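Wosteck 272 Stoneware Glaze Kit

If you've ever pulled a mug out of the kiln and just stood there grinning at the way the glaze broke over the rim, you'll understand why we keep this kit on the front shelf. The Wosteck 272 is a set of brush-on glazes for mid-range stoneware, and it has been our favorite thing to hand to people who are done with plain white and want some movement on their pots!

The colors are milky blue, rust, moss, oat and a deep brown-black that goes almost purple where it pools. They're mixed to be layered. Try oat over rust first – two coats of rust, one of oat, and a third coat of oat on the top inch only. On a throwing body with a bit of iron in it you get lovely freckles. On porcelain the same pair comes out much quieter, closer to buttermilk.

Brushing is easy with these. The glaze stays wet long enough that you don't get drag marks, and it dries firm, so you can pick a piece up to do the foot without leaving thumbprints all over it. Use a wide soft brush and let each coat lose its shine before the next one. Moss likes to run, so stop well above the foot and put a cookie under it.

What's in the kit
Five pint jars with screw lids
One wide hake brush
Layering chart with 23 combinations
Ten bisque test tiles, pre-drilled for hanging

Item number: 3801
Firing range: cone 5 to cone 6, oxidation
Shelf life: two years sealed (stir, don't shake)
Refills: sold by the jar, any color

We test every batch on the Gresmont buff body and on Ditetti porcelain, and the tiles hang by the register if you'd like to see them in daylight. Colors on a screen only get you so far, especially the blue.
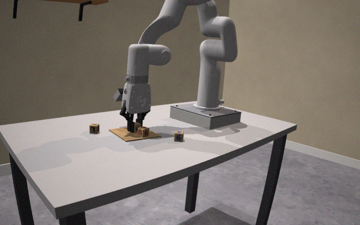
Page last changed: April, 4:15 pm

Does it work on sculpture? Yes, and it's great on texture. Brush a coat of brown-black on, sponge it back so it stays in the low spots, then go over everything with a thin coat of oat. Carved tiles look fantastic this way.

Can I dip with it? You can, but you'd want the dry version, which comes in 2000 gram bags under the Ratanaporn name. Same colors, minus the gum that makes the jars brush so nicely. Mix it the night before and sieve it twice.

Jars ship upright with taped lids. In freezing weather, please bring the box indoors as soon as it arrives.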